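Flellcombe photo index reopens for weather and sky submissions

2 min read

The Flellcombe Index, an online catalog of amateur weather and sky photographs, reopened for submissions on 25th March after a closure that began in December. The catalog holds 4000 entries, of which 1202 are tagged as rainbows, halos or other optical effects.

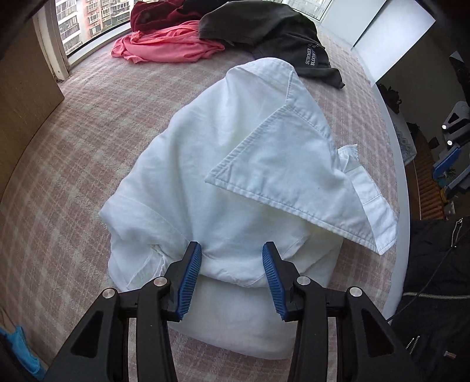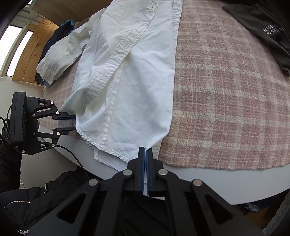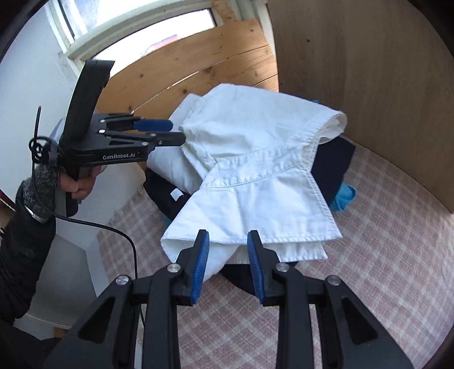
White shirt and grippers, three views.

During the closure the catalog was moved to Bilex, a storage and tagging system that reads exposure data directly from the uploaded file. Shutter speed, aperture and ISO no longer have to be typed in by hand. Files with the exposure data removed are still accepted but are listed separately and do not appear in searches by camera setting.

Each contributor may hold up to 400 entries. The minimum size is 11 megapixels, measured after cropping. Stitched panoramas count as one entry. Composite images, including skies replaced in editing, are not accepted in any section.

Rainbow entries have two new required fields: the compass direction of the shot and the local time. Together these allow the height of the sun to be checked against the height of the bow. Polarizing filter use is an optional field. A polarizer can strengthen or remove part of the bow depending on its rotation, and older entries rarely record it.

Existing entries keep their numbers. Links to the old gallery pages redirect to the new ones, except for slide shows, which have been dropped.

Text: Jasińska

We use cookies to remember your settings. Accept | Manage

Contact | © Flellcombe Index | Back to top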